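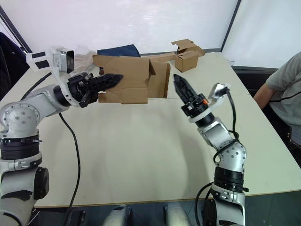 Hanging a small tapestry in a sunny front room — how worried should I be?

thistledown_k
Hello all, long-time reader and very occasional poster. After years of wanting one I finally bought a woven wall hanging from the Cunier workshop, one of their verdure pieces with the big curling leaves and a pair of herons half hidden at the bottom. I love it to bits already! The trouble is that the only wall wide enough for it is in our front room, which gets sun from breakfast until well past 2 in the afternoon. It's wool on a cotton warp, and the seller told me the blues are plant dyed. Would you hang it there, or am I asking for heartbreak?

marl_and_madder
Congratulations, the herons are my favorite of theirs. I'm sorry to be the gloomy one, but I wouldn't. I had a Drultarmont cushion panel on a chair by a window and the yellows went first, so all the green leaves slowly turned blue. It happened so gradually that I only noticed when I turned the panel over and saw the back. Is there really no hallway?

oldloomhand
I'd be a bit less strict than marl. People wove these things to be lived with, after all, and a drafty castle hall was hardly a museum. Put up a lined curtain or a decent blind, keep it drawn through the bright hours, and enjoy your herons the rest of the time. Mine has been up for 4 years that way and I'm perfectly happy with it. 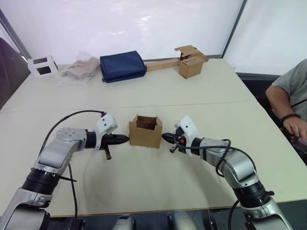
The other thing I'd say is to think about how it hangs, because weight does its own slow damage. Mine came with a rod pocket that pulled into scallops along the top, so I unpicked it and sewed on a strip of hook-and-loop tape, stitched to a cotton band first and the band then stitched to the hanging. It took me most of February, with a lot of tea, but it hangs beautifully flat now.

marl_and_madder
With respect, oldloom, those castle tapestries are mostly brown and blue these days, and that's the ones that made it! A blind helps if you're home to pull it. I never was.

thistledown_k
Oh dear, I can see both sides. The hallway is narrow and has the radiator in it, so I'm not sure that's any kinder. I did find a roll of window film from Lultitz that's meant to cut the ultraviolet. Has anyone tried film?

pennyweft
We have film on our landing window, a different make. It's worth doing, but please don't lean on it too much, as ordinary visible light fades dyes as well. I paid some 300 dollars to have ours fitted and I'd still keep anything plant dyed off the sunny wall.

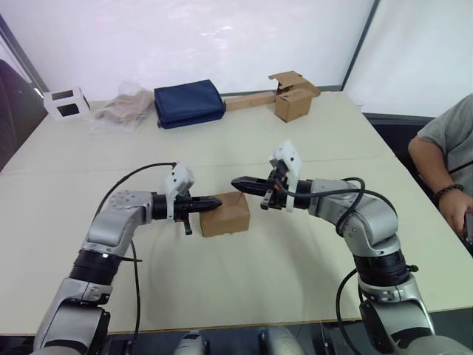
What we settled on in the end was taking turns. We have two hangings and swap them every 5 months or so, and the one that's resting goes around a wide cardboard tube, face out, with acid-free tissue between the layers and an old washed sheet over the whole thing. It's rather nice, too — you get that little thrill of seeing it fresh again each time.

oldloomhand
Now that I'd agree with. Face out is right, by the way. I rolled one face in when I was younger and the creases took ages to drop.

marl_and_madder
Agreed on rolling, and I'll give you the blind if there's film as well. I'd still stay out of direct sun, though!

thistledown_k
You're all so kind. I've measured again, and if the bookcase moves there's a stretch of the side wall that only catches the light for a little while in the morning. So it'll be side wall, film and a blind, and I've got my eye on an Ogbonna piece with pomegranates to swap it with. My husband doesn't know about the pomegranates yet.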